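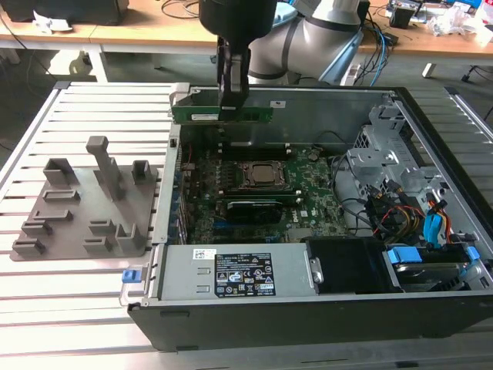 Can I switch narrators partway through a short story?

Asked in Fiction and Short Stories

I'm working on a story set in a made-up harbor town called Zilport. It's told in first person by a ferry pilot who is covering up an accident. The draft is 21 pages. On page 4 I switch to the harbor master, also in first person, and then I go back to the pilot for the rest.

My online group on Tollow is split. Half of them didn't notice a problem and the other half said they had to reread the page to figure out who was talking. I like the harbor master section because the reader learns that the logbook was changed, and the pilot doesn't know that. I don't want to lose it. Is one switch allowed, or does it have to be a pattern? I plan to send this to the Jollport Review in February and their guidelines don't say anything about it.

3 answers

Answer 1 (accepted)

It's allowed, but one switch that early and never again is going to look like a mistake to a lot of readers. They start expecting the second voice to come back. When it doesn't, they spend the rest of the story waiting for it.

I see a few ways to fix it. You could bring the harbor master back near the end, even for half a page. You could put that section in third person so it's clear right away that the pilot isn't talking. Or you could turn it into a document — the logbook entry itself, with the change visible in it. I'd try the last one first. It keeps the information, it's short, and you can drop it in with a line of white space before and after.

Whatever you choose, get the speaker's job or location into the first sentence of the section. "I unlocked the harbor office at six" does it. Your current readers got lost, so that sentence probably comes too late now.

Answer 2

no rules in fiction, do what you want. I read a whole novel with 20 narrators and it was fine

Answer 3

I had the same issue with a story I sent to the Gagnon contest. Mine was two sisters, both first person, and the comments I got back said they sounded alike. Check for that too. Cover up the names and read a paragraph of each out loud. I ended up cutting roughly 50 words of throat clearing from the start of the second sister's part and giving her shorter sentences, and that helped more than adding her name as a heading did.

I agree with the logbook idea above. Just keep it brief, people skim those.

Comment from the asker: Tried the logbook version on Sunday. It came out to less than a page and the group followed it. I still miss the harbor master's voice a little but I'm going with this one.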